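Wednesday, July 15, 2020

Okay, sim nerds, small win from the Pondgate project! We've been training a grasping policy on cluttered bins, and I finally have numbers I'm not embarrassed to share.

The trick (Wan suggested it in a paper we all read back in December) is to feed the wrist view in at low res and randomize the object colours every episode - so the policy can't just learn "grab the blue one".
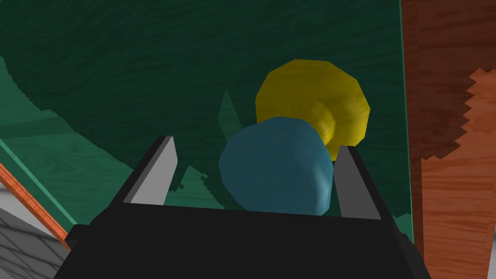 **2/6 · Wrist view**

Blue lump between the fingers, yellow one right behind it, green bin wall past that. Pairs this close are what the old policy hated most.

3/6 We ran 400 episodes in Wosby, same bins for both policies. Failed grasps on touching pairs dropped by 37 per cent!

4/6 Shadows are still jagged as heck. I tried smoothing them and training got slower, so jagged they stay.

5/6 Next up is the real arm - eek. Plikora configs go up once I've cleaned out my swearing.

6/6 Questions welcome, I'm around all arvo.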